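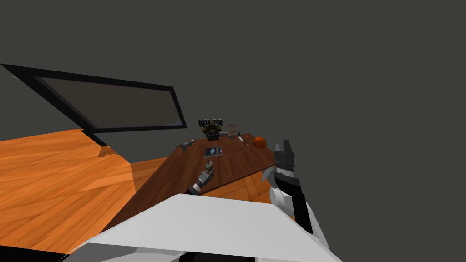

Brown table on an orange wooden floor, with the big screen to the left

Looking after resin garden figures

Resin animals and gnomes stand up to rain well enough, but the paint suffers if they are left dirty. Wash yours in spring and again in September. Use warm water, a drop of dish soap and a soft brush. Skip the pressure washer – it lifts paint around the ears and feet.
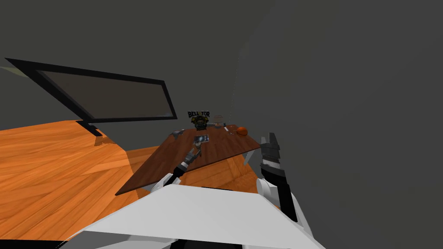
Let the figure dry overnight before you touch up any chips. Acrylic craft paint is fine. Two thin coats hold better than one thick one, with 30 minutes between them.

Hairline cracks should be filled before frost. Arnar Hviid at Watstead uses two-part epoxy, pressed in with a toothpick and sanded flush the next day. 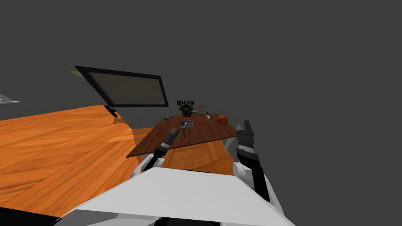
Two arms at the table, the left gripper slightly open

Finish with a clear matte varnish made for outdoor use. Gloss makes wool and feathers look like plastic. 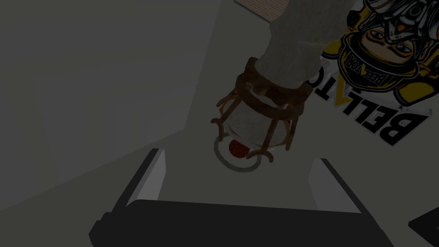 Keeping figures upright

Light figures blow over. If yours is hollow with a plug underneath, pour in dry sand and reseal it. For taller pieces, set them on a paving slab and fix them with 2 dabs of exterior adhesive under each foot.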